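Tonewood talk, Pernholm guitar makers' weekend
Notes as spoken, lightly tidied, 2025-03-10

Slide 1. Title only. Wait for the door to close.

Thanks for coming. I repair acoustic guitars and I build a few when the repair bench lets me. I've been asked to talk about old wood, and I should say right away that I don't believe most of what gets said about it.

The claim, as you'll hear it in any shop, goes like this. Old spruce sounds better than new spruce. A top that has been sitting in somebody's barn for 60 years will give you something a fresh one can't. I've sold guitars to people who believed that. I took their money and I didn't argue very hard.

Slide 2. The price list.

Last year I was offered a set, top and back, for $385. The new set next to it on the same shelf was far less. I asked the seller what I was getting for the difference and he said, "You'll hear it." Well, maybe. I asked if he had heard it, on two guitars built the same way by the same hands. He had not.

(Pause here. Somebody usually wants to defend the seller. Let them.)

Slide 3. What we did.

Euan Lamont and I built two guitars at his shop in Wurnard. Same plan, same bracing, same strings, same neck wood from the same board. One top was old stock, one was new. We tried to get both tops to the same stiffness, so they ended up at slightly different thicknesses. Keep that in mind, it comes back.

Then we asked players to try them in a dark room. Ximena Huenchumán ran that part and kept the list of which was which, and she didn't tell either of us until it was over. Good thing too. I had already decided which one was the old top, and I was wrong.
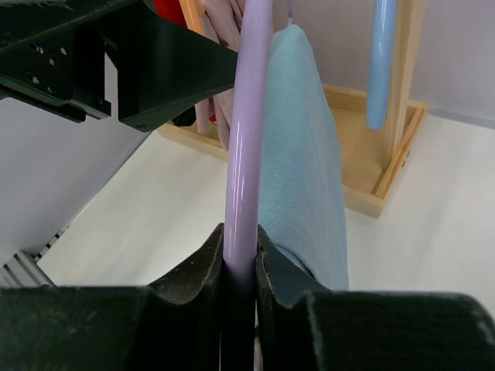
Lavender plastic hanger bar between gripper fingers.

Slide 4. Results, such as they are.

The players split. A few were very sure of themselves, and being sure didn't make them right any more often. One man described the new top as "opened up, like a guitar that's been played for decades." It had been strung for a week.

Does this prove old wood is a myth? No. Two guitars prove very little. I'd be annoyed if someone stood up here and sold me the opposite story on the same evidence.

Slide 5. The thickness problem.

Brigitta Zwahlen wrote to me after I gave a shorter version of this in Bendommont. Her point was that by matching the stiffness we may have sanded away the very thing we were looking for. Fair. I don't have a good answer. If you match thickness you get one complaint, if you match stiffness you get the other — pick one and say so up front.

What I don't accept is the next step, where a hard question gets used as a reason to charge more.

Slide 6. Money again.

A guitar came in for a neck reset in March with a receipt in the case. $3,210, and a full paragraph on the receipt about the age of the top. Not a word about the bracing, which was coming loose in two places. The owner, Golshifteh Kazemi, has let me tell you this. She likes the guitar. So do I, now that it's glued.

Slide 7. Questions to ask a seller.

How was it stored? Can I tap it next to a new one? What does it weigh? Who else has built with this batch, and can I call them?

If the answer to all of them is a story about a church roof, keep your wallet shut.

Deok-su Hyun has both guitars at the back table. Play them at the break, write down your guess, and please don't retune the one on the left.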